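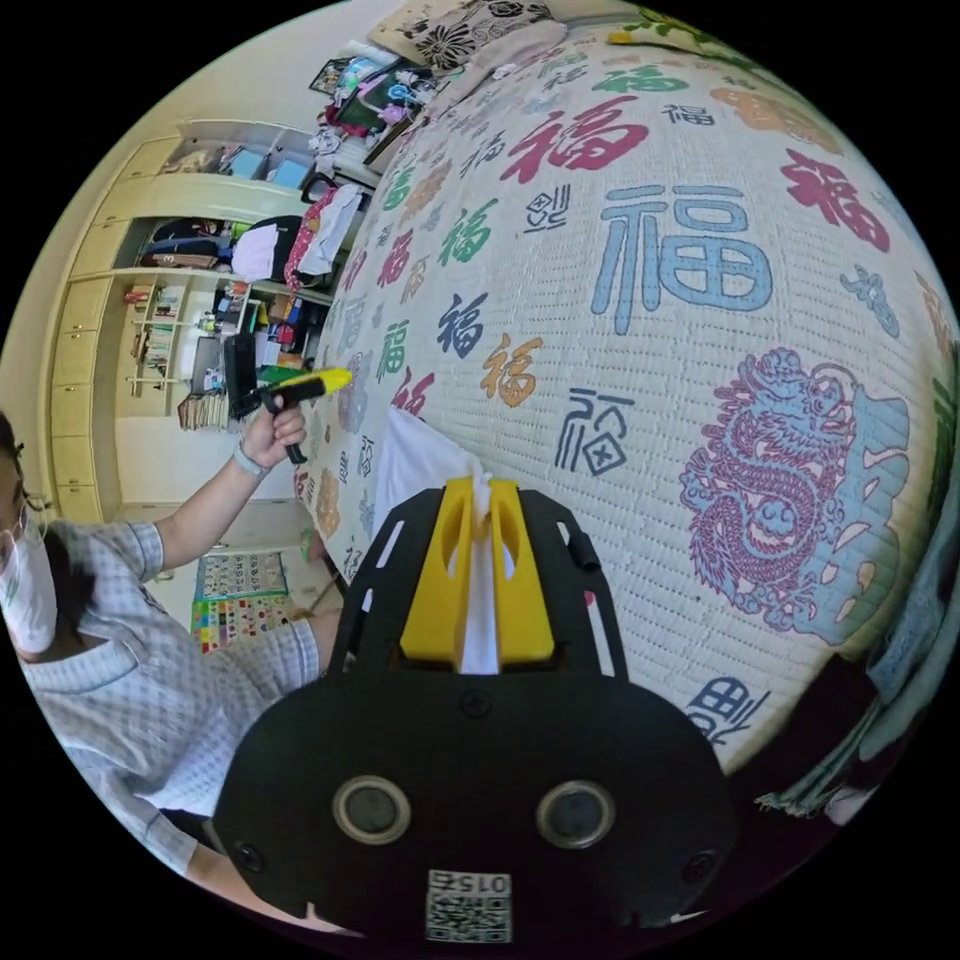

Buying the handheld units outright would be a mistake before the second quarter's numbers are in, Nadine Abu Hammour told a budget meeting at Grinbridge on Friday, and she asked that the order be split.

The company, which records people doing household work with handheld grippers and sells the recordings to robot developers, had planned to order 50 pairs in one go. Under the revised plan, it will lease half of them from Driter and put off a decision on the rest until January.

Georges Qaisi, who drew up the original request, said the unit price was never the main problem. Spare fingers, mounts and storage drives were left out of the first draft — so was the cost of shipping equipment back and forth to the homes where recording is done. Those lines are now in the budget.

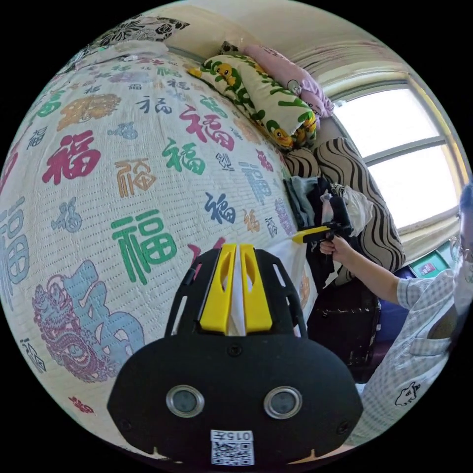
Bedrooms remain the first priority under the new plan. Handling cloth takes two grippers, one for each hand, so a single failed unit can stop a session. Qaisi wants 2 spare pairs kept in each city, and the revised budget pays for them.

Grinbridge also looked at an offer from Zevberg that came with a lower monthly rate but a longer contract. It was turned down over the repair terms, which allowed up to 90 days for a replacement. Driter's lease covers repairs and lets the company return units early for a fee.

Fadi Tarawneh, who schedules the home sessions, asked for delivery in batches so that new operators can be trained as the equipment arrives. The first batch has been approved. A date for the next one has not been set, and the fee for early returns is still being negotiated.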